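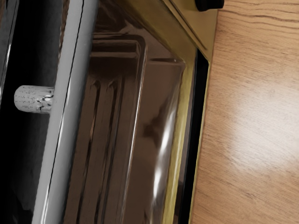

Light-brown wood surface with a straight edge, and the dark gap beside it.

How to Oil a Wooden Kitchen Counter

A wooden counter needs oil a few times in its first year and about twice a year after that. The job takes one evening and the following morning, with most of that time spent waiting. These steps are for bare or previously oiled wood. If your counter has been varnished, oil will sit on top and stay sticky, so you will need to strip the varnish first.

To find out which you have, put a few drops of water on the wood in a corner and leave them for ten minutes. If the spot darkens, the wood is taking in water and is ready for oil. If the water beads up and wipes off clean, the counter is either varnished or still well oiled. Scratch a hidden spot with a fingernail. Varnish comes up as a thin, clear flake.

What you need

Food-safe counter oil (I use Floltus, but plain mineral oil will do)
Sandpaper in 120 and 220 grit
A sanding block
Four or five lint-free cotton rags
Dish soap and a plastic scraper
Masking tape
A metal bucket with a lid, if your oil is a drying type such as linseed or tung

A 16 ounce can of oil covers an ordinary counter for two coats with some left over. Dry old wood can take twice as much on the first coat, so check before you start that the store has more.

Step 1. Clear and wash

Take everything off the counter. Scrape off any dried food with the plastic scraper, held nearly flat. Wash the wood with warm water and a little dish soap, wiping along the grain. Go over it again with plain water and dry it with a towel. Leave it overnight. Oil will not go into damp wood.

Step 2. Mask the edges

Put tape along the wall and along any metal trim where the counter meets a stove or sink. Look at the gap next to the stove while you are there. Crumbs and grease collect in it, and the cut edge of the wood usually gets less oil than any other part of the counter. If you can get a rag in with a butter knife, clean it out now. Turn the stove off and let it cool before you do any of this. With a gas stove, turn off the pilot lights too if it has them, and leave it off until the oil has dried.

Step 3. Sand

Start with 120 grit only where there are stains, rings or raised grain. Sand with the grain, never across it, and use the block so you don't dig a hollow. Then go over the whole counter with 220. You are trying to open the surface, so a light pass is enough.

Black rings from wet cans are iron stains and go deeper than you would think. Sanding them out can leave a dip. Oxalic acid cleaner will lift most of them - follow the label, wear gloves, rinse well, and give the wood another night to dry.

Vacuum up the dust and wipe the counter with a barely damp rag. Wait half an hour.

Step 4. First coat

Shake the can. Pour a small puddle, about the size of a jar lid, and spread it with a folded rag along the grain. Work in sections as wide as your arm can reach. Keep adding oil until the wood stops drinking it and stays shiny. Do the front edge and any cut ends last, and give them extra.

Leave it for 50 minutes. If dull patches show up before then, put more oil on them.

Step 5. Wipe off

Wipe off all the oil that is still on the surface. Use a clean rag and turn it often. Any oil left standing will turn gummy, and then you have to sand it off. Run a dry hand over the counter when you finish. It should feel smooth, with no drag.

Step 6. Second coat

Let the counter stand overnight. In the morning put on a thinner coat, wait 20 minutes, and wipe it off as before. Pull the tape. Keep water off the wood for 2 days if you can, and longer if your can says so.

Getting rid of the rags

Rags with linseed, tung or other drying oils can heat up and catch fire by themselves when they are balled up. Put them in the metal bucket, cover them with water, and close the lid. You can also spread them flat outdoors, one layer thick, until they are stiff. Don't put them in the kitchen trash.

Between oilings

Wipe up spills the same day. Use a trivet for hot pans. Don't leave wet dishcloths lying on the wood, and keep bleach off it. When water stops beading near the sink, oil that area alone - there is no need to do the whole counter each time.

Last updated 2002-07-01

Related how-tos

Fixing a Burn Mark in Butcher Block
Filling Gaps Beside a Range
Ralla Wax or Plain Beeswax?
Cleaning Brass-Colored Trim Without Scratching It
Mohammadi Sanding Blocks, Three Sizes Compared
How to Sharpen a Cisby Scraper
Removing Candle Wax from a Table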